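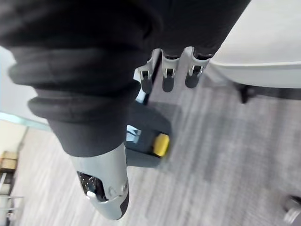 I spent most of July on the part of our stack that decides what the wrist camera is allowed to treat as an obstacle. Up to then the collision checker had a simple idea of the world: a floor plane, the furniture we had modeled, and whatever the depth points said was sticking up. That is fine until a person comes close to the hand. With a leg in black fabric filling the upper half of the view, and three fingers hanging down in front of it, the old code had to sort out which of those pixels belonged to the robot and which belonged to somebody's pants, and it did a poor job.

The first problem was the self-filter. We take the joint angles, render the hand into the camera view, and throw away any depth points that land on the rendered shape. The mask was padded by 4 pixels on every side to cover calibration error. The padding was also eating the edge of anything right behind the fingers. Fabric like this doesn't give us much depth to start with, so what was left after the mask was a few islands of points, and the outlier filter then deleted the islands. The planner saw open space.

I tried the obvious fix and set the padding to zero. The fingertips started showing up as obstacles and the arm refused to leave its start pose. Zahira Ngau had warned me about that and she was nice enough not to bring it up.

What we do now is keep three labels per pixel: robot, free, and unknown. Pixels in the padding band go to unknown. So do pixels with no depth return. The planner can move through unknown space only if it was seen as free in the last 60 frames, and it has to slow down while it does. The change in Torkik, our planner, was small. Most of the work was in Kaveck, the logging tool, which had assumed two labels everywhere and packed them into a single bit. Old logs still load, but you have to pass the legacy flag.

The second problem was timing. Joint states and camera frames come in on different clocks, and the offset between them was 80 milliseconds on the machine I was using. When the hand is still you don't notice. When the wrist turns, the mask trails behind the fingers and you get a ghost finger on one side and a missing strip of background on the other. I now interpolate the joint states to the frame timestamp before rendering. It costs one frame of delay and I can live with it.

Things still on my list:

- Carpet. The gray streaks on ours give the stereo matcher trouble when they blur, and the floor plane fit wobbles near the corners of the view.
- Glass edges. They come and go between frames. Unknown is the right label for them, but it makes the planner slow near the wall.
- The replay test in Grovix takes 90 minutes. I want a short version that runs on every commit.

I haven't merged the new labels into the Riedl branch yet. It has its own copy of the mask renderer, with a different convention for the camera frame, and I would like to delete that copy before I touch anything else in there.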